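The Chopstick Drawer

Every household has a drawer it does not show to guests. Ours holds chopsticks. It also holds a tape measure, a candle shaped like an 8 and the warranty for a toaster we gave away, but chopsticks are the main tenants and they behave like it.

I grew up in a house where the cutlery matched. My mother bought a 24-piece set in March of the year she married and could account for all 24 pieces until the day she moved to the unit. If a teaspoon went missing, the bin was searched. I assumed adulthood would be like that. Then I began eating noodles in earnest and discovered a utensil that comes in twos and leaves in ones.

Some of ours came from shops, with a bit of ceremony. Some came with takeaway from Bulik, back when Bulik still did the good eggplant. A few were a present from my old neighbour Nipon Chuensuk, who gave us a boxed set and then watched, with real interest, to see whether we would keep it together. We kept it together for 18 days.

The trouble starts at the sink. A fork can dry next to any other fork and no harm done. Chopsticks go into the caddy as couples and come out as a crowd, and whoever is setting the table grabs two that feel the same length and hopes for the best. I have served dumplings to my father-in-law with one black and one plain wood. He ate 11 of them and said nothing, which I have thought about since.

So once in a while I tip the lot onto the table and play matchmaker.

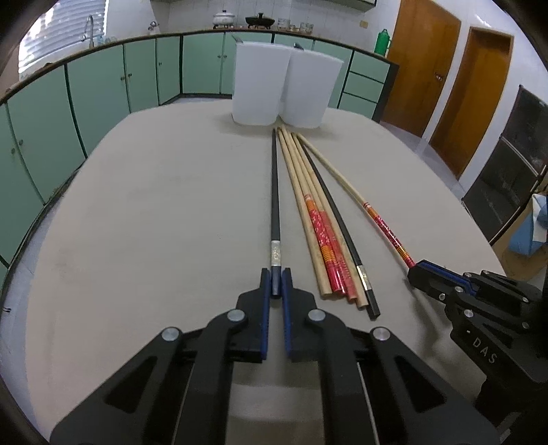 The case for matching

I will put it fairly, being married to it. A pair that matches sits level in the hand. A square end and a round end disagree with each other all through dinner, and a slippery mushroom will find the disagreement. There is also the matter of looks. Two black sticks with silver bands say that somebody in this house has a plan. The red patterned ones look like a celebration, provided there are two of them.

My wife would like every pair tied with a rubber band. She has costed a divided tray from Hurex at $48, which seems a lot to pay for walls.

The case for giving up

I used to side with her. These days I think the tray would hold good order for a fortnight and then fill up with soy sauce fish. The food doesn't care. Plain wood grips better than lacquer anyway, and one of each gives you something to talk about when the conversation flags over the rice.

What I can't do is throw out a single. The moment it's in the bin its partner will roll out from under the stove, where it has been living with a bread tag and a pea. I have eight singles at present. They go back in the drawer beside the candle, and I shut it with my hip.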